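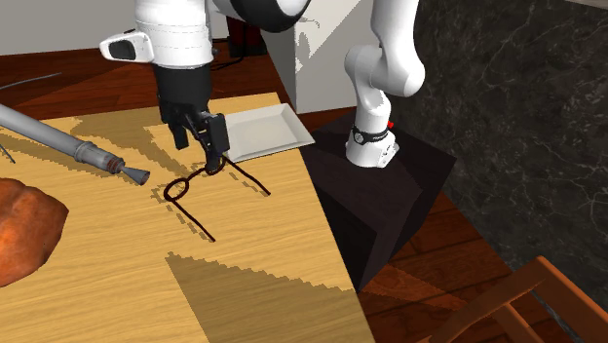 ## Starketti cell, simulated: set-up and upkeep

One arm on a fixed black pedestal beside a wooden table. The picture is a render from the `glasses` task, with the gripper over the eyeglasses and the plate behind it. Scene files are kept by Ziltier.

### Set-up

1. Load the base pose before the table. The pedestal must not overlap the table edge.
2. Attach the gripper and run the joint limit check.
3. Place the objects, then let physics settle for 30 steps.

### Upkeep

- Re-run the limit check after any change to the gripper mesh.
- Thin frames slip through the fingertips if the collision margin is reset to default - check it first.
- Jagged shadow borders come from the low shadow map setting. Leave it as is; the July episodes match it.

### Contents

| Split | Episodes |
|---|---|
| train | 867 |
| test | 304 |

Last checked: Aug 1, 2021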